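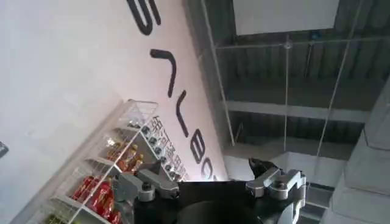 Progress report to the Benítez Fund, 10 July 2019

Hello again, and thank you for the kind note after my last one! I'm happy to say the laundry side of the Rirkar project is finally feeling like a real laundry and less like a pile of plans on my desk. We got through 370 loads in June, well up on what I told you to expect, and I've been grinning about it all week.

The big change is that the drying has caught up with the washing. You may remember me grumbling that the wash went quickly and then everything sat in carts waiting for a dryer. We moved the start of the towel loads forward and shortened the sorting, and the wait between the two is now down to 18 minutes on a normal day (it was 47 in the spring, and people were not shy about telling me so).

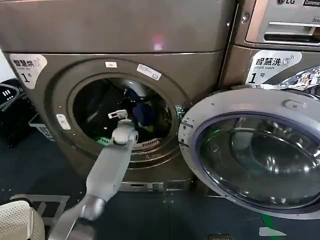 Flurkum Laundry Team – Rirkar Project

Dryer number one is still the one everybody heads for. The opening is big and round and the door swings right out of the way, so you can reach the last sock at the back without climbing in after it. I do want to get everyone into the habit of checking the drum before they shut the door – small things love to stick to the inside wall, and we had four mystery items in the lost-and-found basket by the end of the month. One was a very nice scarf. It's still there if anyone you know is missing one.

Sorting by color is going better than I feared. Blues and greens can go in together once they've been through a few washes, and that alone has saved us from running a lot of half-empty loads. New things still get washed alone the first time, after a sad business with some pillowcases. 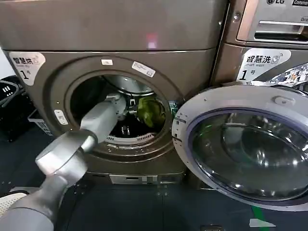 Lint is the other thing I keep going on about. We now clean the filters after every load and wipe the rim of the opening at closing time, and drying times have stayed much steadier. A mixed load takes 30 minutes, bedding a bit longer. I've also written to Urkix about a spare door seal, and I'm still waiting on a price, so that line in the budget is blank for now.

Money is on track otherwise. We spent less on detergent than planned and more on carts, two of which needed new wheels. Could I move what's left from the detergent line over to cover the seal? If you need a form for that, please send it my way and I'll get it back to you with the July numbers.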